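How to Wash Plush and Plastic Toys

Sort the toys first. Check each plush toy for a care label, and set aside anything with a battery box or glued parts.

Put plush toys in a mesh bag and run them on cold, gentle, with half the usual soap. Skip the fabric softener — it leaves the pile flat and sticky. 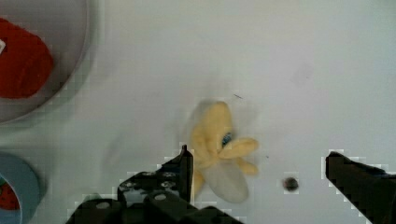
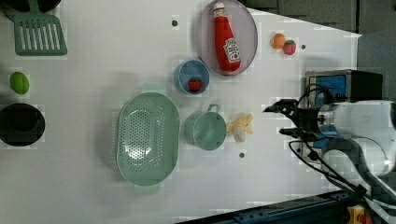

Hard plastic goes in a sink of warm water with a squirt of dish soap. Soak for 13 minutes, scrub the grooves with an old toothbrush, then rinse.

Squeeze plush toys in a towel and let them air dry for a full day, turning them once. Thick ones can take two. Don't put them away if the middle still feels cool.

My neighbor Burgi Danzer dries hers on a sweater rack over the tub, and that works well in winter. I wash ours every 8 weeks, sooner after a cold.

Filed under: Cleaning, Kids' Rooms

© Zirkwood Home Notes | Contact | Back to top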